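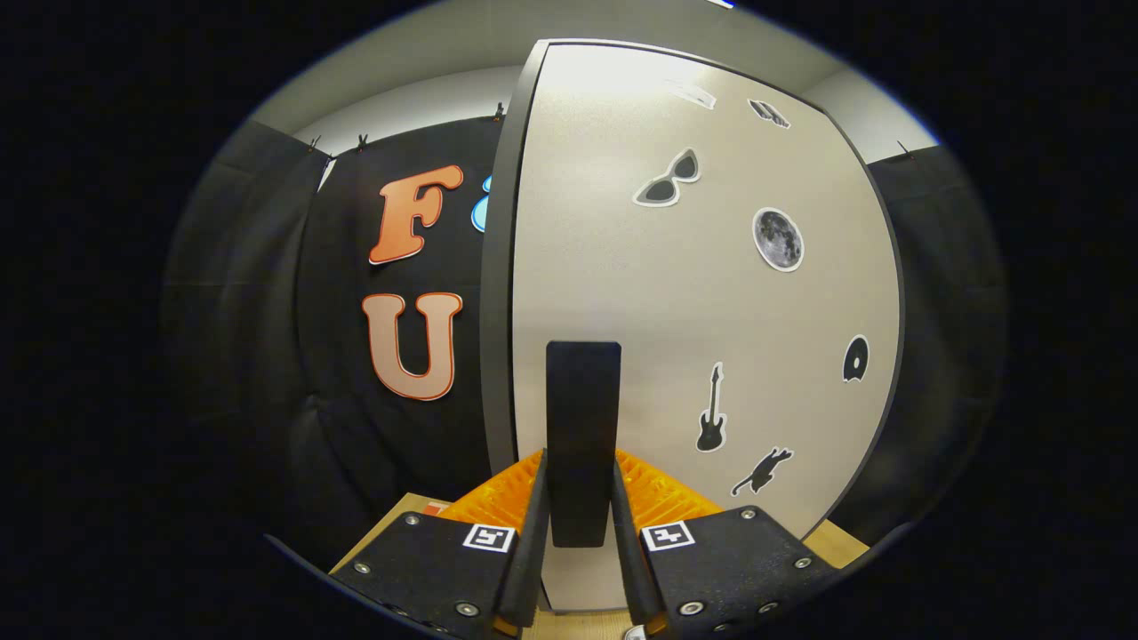
Black-and-white stickers on a light grey panel

Stories > People and Work > Interviews

Last updated: March 2023

She learned to repair shoes because of a bus timetable

The workshop is on the lower street in Katley, between the bakery and a shop that sells curtains. Inside it smells of glue and leather. The owner has agreed to speak with me on the condition that her name is not written, and that she may continue working while we talk. During our conversation she replaces the heels of two pairs of boots.

She did not plan to become a shoe repairer. At twenty she was employed in the office of a furniture seller in Zarnach, and the bus home left 46 minutes after her work had finished. In winter she waited in the only warm place near the stop, a repair shop belonging to an old man who did not talk much.

"First I only sat," she says. "After one month he gave me a brush and showed me the shoes which should be cleaned. He did not ask if I wanted to. I think he found it strange that a person can sit so long with empty hands."

By May she was coming on her free days too. She left the office the next year, and her parents did not speak about it at the table for a long time. "My mother told the neighbours that I was still in furniture," she remembers, and laughs. "She said it was a small branch."

The training had no papers and no examination. The old man corrected her work by taking it apart. She would find a sole, which she had glued the evening before, lying separately on the bench in the morning. I ask if this made her angry.

"Of course. But I looked at the sole and I could see where the glue was thin. If he had explained it with words I would have argued with him."

When he stopped working, she bought his stitching machine and brought it to Katley. It weighs 98 kilos, and the stairs of her first place were narrow, so the machine lived for one summer in the garage of her cousin. It stands now near the window. She oils it every morning before she takes off her coat.

I want to know what has changed in the work. She thinks for a while, and in the meantime she pulls out a row of nails with pliers.

"The shoes are more difficult. Before, there was a sole and there was an upper, and between them a stitch. Now many are made as one piece, and when one part is finished, everything is finished. I have to tell people this, and they look at me as if I am the doctor."

The customers are also different. She sees more young people than ten years ago, and they often bring shoes which they have bought second-hand. Some want to watch. On the last evening of each month she lets a small group use the benches at the back, and they learn to change a heel and to sew a torn strap. The idea came from the Darwish, a café on the same street where people meet to mend clothes.

"They are very careful in the beginning, too careful," she says. "They hold the knife like it is a spoon. I give them old shoes that nobody will wear again, and then they are brave."

She keeps a shelf for shoes that were never collected. The rule on the receipt is 30 days, but she does not follow it. One pair of brown walking shoes has been there since her first winter in the town. She has polished them several times.

"He may come," she says. "Maybe he was only travelling."

About prices she speaks less willingly. A full resoling costs more than some people have paid for the shoes, and she understands when they take them home again. She has refused an offer from Harer, a chain that wanted her to work behind a counter in its new store, where she would have cut keys as well. "I have nothing against keys," she says. "But I would have to stand all day with my back to the machine."

At the end I ask what readers can do at home for their shoes. Her answer comes quickly: let them rest one day after wearing, put paper inside when they are wet, and never dry them on the heating. Then a customer comes in with a broken zip, and she goes to the front to look at it.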